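Skotcombe Home Help
Furniture and Surfaces > Tables and Desks

Two-panel table: the halves don't match and things catch on the seam

Posted by Fatemeh Ansari, 3/15/24
Viewed 2707 times

I have a long table with a top made of two panels. The back one goes up to the wall and the front one is the side I sit at. It's a Sikby table and I bought it used, so there were no instructions with it and I don't know if both panels are original.

There are two things I would like to fix. The first is the color. The back panel is a pale cream with some yellow in it, and the front panel is more of a gray beige. In the evening with a lamp on you can hardly tell, but in daylight it is easy to see.

The second thing is the seam. It runs straight across the table from side to side. If I slide a pen case or a sheet of paper toward the wall, it catches. When I run a fingernail over it from the front I can feel a small step up to the back panel. It is worse at the left end than at the right. Paper is the real problem, because I can't write across the seam without the pen going through the sheet. Crumbs and eraser bits also get down in there.
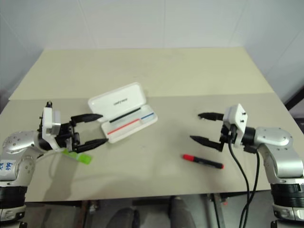 Front and back panels, with the seam between them.

The surface also has a few faint scuffs. They don't bother me much, but if there is an easy way to get them off I'll do it at the same time.

Questions I have:

Can the yellower panel be brought back to the color of the other one, or the other way around?
Is there a filler that will stay in a seam like this?
Should I just cover the whole thing and forget about it?

I rent, so I can't fasten anything to the wall. I have a screwdriver set, a level and a hand sander that I would rather not use.

Crescencio Urquijo
Marked as helpful by 14 members

Don't fill the seam yet. If one panel is higher than the other, filler will only give you a ramp, and it will crack the first time somebody leans on the front edge. Level the panels first.

Clear the table and look underneath. On most two-panel tops, each panel is screwed to the frame separately through slots or small brackets. Put your level across the seam at the left end, in the middle, and at the right end, and mark the high spots with masking tape. If the step is bigger on the left, a bracket on that side has probably come loose or somebody put a washer where it doesn't belong.

Loosen the screws on the front panel by a turn or two. Don't take them out. Slide thin card between the frame and the panel near the seam until the two surfaces are even under your fingertips. Business cards work. Cereal box is a little thicker. Then push the front panel back tight against the rear one and tighten the screws a bit at a time, going from one side to the other so the panel doesn't creep. Check with the fingernail again after that. You will probably have to do it twice.

Before you push the panels together, clean the two edges. Old crumbs packed in there can hold the panels apart. I use a wooden skewer and then a vacuum with the narrow nozzle.

On the color: you most likely can't change it. If the back panel has yellowed from light, the change is in the surface itself and cleaning won't reverse it. If it came from a different batch, there was never a match in the first place. You can test for a dirty film by wiping one small patch with warm water and dish soap, then drying it. If the patch looks the same as the rest, it's the panel and not dirt.

Leave the sander in the drawer. You don't know what the surface is or how thick it is, and if you go through it there is no way back.

For the scuffs, try a plain white eraser first. If that doesn't do it, use baking soda mixed with water to a paste, on a soft damp cloth, with light pressure. Wipe it off with clean water. Try it near a corner before you do the middle. Some surfaces go shiny where you rub.

Patricio Cordero

just put a tablecloth on it. or one of those big desk mats, they sell them in all sizes. mine was the same and I haven't seen the seam in years

Fatemeh Ansari (original poster)

Thanks both. A cloth won't work for me because I write on the table and the paper would go soft underneath. A mat might.

I did the soap test on the back panel and the patch came out exactly the same color, so it isn't dirt. I have more or less given up on matching them.

I looked underneath too. There are brackets, and one on the left had a screw that turned freely without getting any tighter. I haven't done anything about it yet. I wanted to ask first if I should go to a longer screw or fill the hole. I also wonder if I could turn the front panel around end for end, in case its other long edge is straighter.

One more thing I should have said is that the wall behind the table is white, and I think that makes the cream look yellower than it is. There is a corner on the right, so I can't shift the table much in that direction.

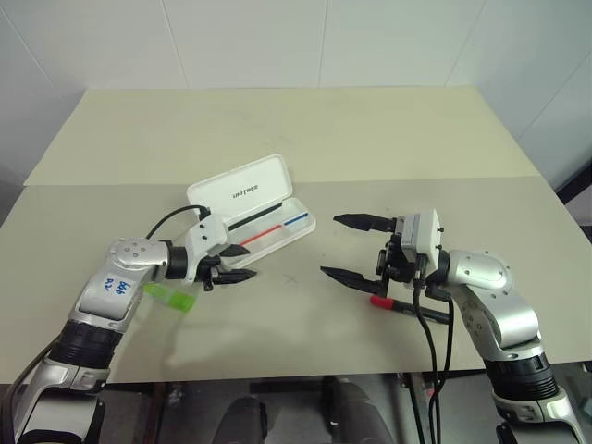 Demetrio Cabello

Fill the hole. A longer screw can come out through the top, and then you have a worse problem than a seam. Take the loose screw out, dip two or three wooden toothpicks in wood glue, push them into the hole, snap them off flush and leave it overnight. Put the same screw back by hand the next day. This works if the underside is wood or pressed board. If it's something else, take one of the screws to the hardware store and ask what they have for it.

Turning the front panel around is worth a try but check two things. Are the bracket holes the same distance from both long edges? If they aren't, you'd be drilling new ones. And is the front edge rounded over? A lot of tables have a softer edge on the sitting side, and if you put that against the back panel you get a groove instead of a step. Crumbs will love it.

I agree with Crescencio about leveling first. After that, if there's still a hairline gap and you want it closed, use a soft wax filler stick and not a hard filler. You rub it in, scrape off the extra with an old plastic card and buff it with a cloth. It comes out again with a skewer if you ever need to take the panels apart, which matters if you move. Choose a color between the two panels, or go with the grayer one. A darker stick turns the seam into a line.

For writing, get a thin hard mat and set it so that its back edge comes well past the seam. If it stops right at the seam, you'll be catching paper on the mat.

Crescencio Urquijo

Good point about the rounded edge, I forgot that one. I would also fix the stripped hole before doing any of the card shimming. With one bracket loose the level readings on the left won't mean much.

Fatemeh Ansari (original poster)

Okay. Toothpicks and glue tonight, then the level. The front edge is a little rounded, so the panel stays the way it is. I'll look for a wax stick in a beige that is close to the front panel.

Related pages
Cleaning pen marks off a light tabletop
How to tighten a wobbly table frame
Choosing a desk mat for writing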